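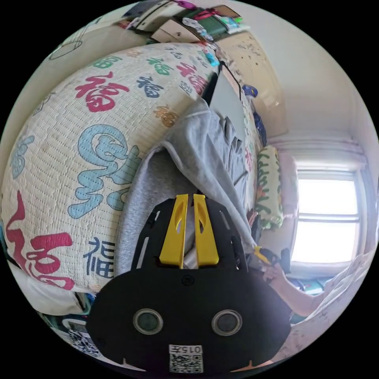
Oslow Fabric Shaver

Made by Brallix
Color: slate
Ships in October

Every fleece sweatshirt starts out soft and ends up looking like it slept under a couch. The Oslow takes the fuzz off. It won't make the sweatshirt fit again, and it has no opinion on whether you should still be wearing it outside the house.

We built the first one after our founder, Alaric Mbeki, used a kitchen sponge on a good sweater, then a disposable razor on the same sweater, then bought a new sweater. The Oslow costs less than the sweater did. He has asked us to stop bringing it up.

What it does

A set of steel blades spins behind a round metal guard. Loose fibers and pills poke through the holes in the guard and get cut off, and a small fan pulls them into a bin at the back. You empty the bin. The first time, you will probably show the contents to someone, and they will be less interested than you expected.

The guard adjusts to 4 heights. Use the lowest on flat knits and smooth cotton, the middle two on sweatshirts and blankets, and the highest on anything with a texture you would like to keep. If you are not sure, start high and work down.

Cushions, quilting and other bumpy things

Quilted covers pill along the ridges, where people lean, and stay perfect down in the stitching, where they don't. Set the guard to its highest position and follow the rows. Going across them bounces the head from ridge to ridge and sooner or later it finds a thread.

Printed fabric is usually fine. Embroidery is not. The Oslow can't tell a pill from a French knot, and we have a drawer of customer photos to prove it. Keep it away from beading, lace, loops, fringe and the dog.

Leave the pad inside the cover while you work. A cover laid flat on a table wrinkles as soon as you push on it, and the wrinkle goes in first.

Specifications

Weight: 429 grams with battery
Run time: 69 minutes on a full charge
Guard heights: 4
Charging: USB-C, cable included, plug not included (you have a bag of them somewhere)
In the box: shaver, spare blade set, cleaning brush, bin cap, a manual that Mei Crenshaw rewrote twice and would like you to read

Blades

A blade set is good for some 200 garments, depending on the garments and on how honest you are about the size of your closet. Dull blades tug. If the shaver starts to pull at the cloth, change the set and don't press harder. Replacements are sold under the name Vular and fit every Oslow made so far.

To swap them, switch the shaver off, twist the guard to the left, lift out the old set and drop in the new one. It clicks. If it didn't click, it isn't in.

What owners say

"Did one sleeve as a test and then had to do the rest of the sweatshirt, two blankets and the couch. Lost an evening. Four stars because the bin is small." – Imani Escobedo

"Quieter than the one I had before, which sounded like a dentist. Works on wool socks if you put your hand inside. Slowly." – Chin-lung Chou

"My coat looks new. My other coat now looks terrible by comparison." – Renato Yap

Care

Brush out the head after each use. Wipe the body with a damp cloth. Don't rinse it, don't run it through the dishwasher, and please don't write to ask whether the top rack is different.

Also from Brallix

Mercado storage pouch, cotton, fits the shaver and one spare blade set
Vular replacement blades, single or twin pack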